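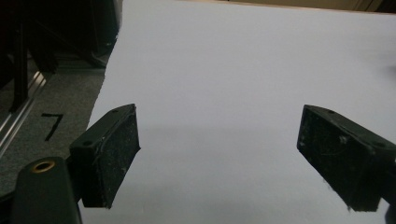
I've gone through a silly number of soap bars over the years, mostly because I let them sit in a puddle until they turned to jelly. My last lot came from Lullano, six bars in a box, and I was determined not to waste them (they smell lovely, which helps!). So this is how I look after a bar now, and it takes no time at all.

First, take the wrapper off a week or two before you need the soap and leave it somewhere airy. Mine go on a sheet of plain paper, and I turn them over whenever I remember. They harden up nicely and seem to last much longer in the bathroom.
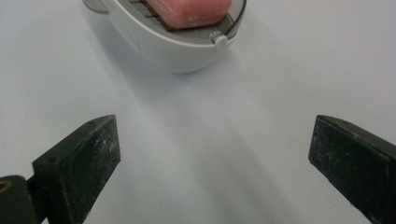

Next you need a dish that drains, and I'm quite fussy about this bit. I had a flat one from Jindum for ages and it was pretty, but the water just sat there. Get one with a slatted grate inside, like the grey one under my pink bar, so the drips run down through the gaps and the soap stays up out of the wet. Give it a shake after you've washed your hands if you can be bothered.

Once a week, tip out whatever has collected, rinse the dish under the hot tap and go between the ribs with an old toothbrush. If it's really gunky, leave it in a bowl of warm water with a splash of vinegar while you have a cuppa – it all slides off after that.

When the bar gets down to a sliver, wet it and press it onto the back of the new one. Leave the pair overnight and they'll stick.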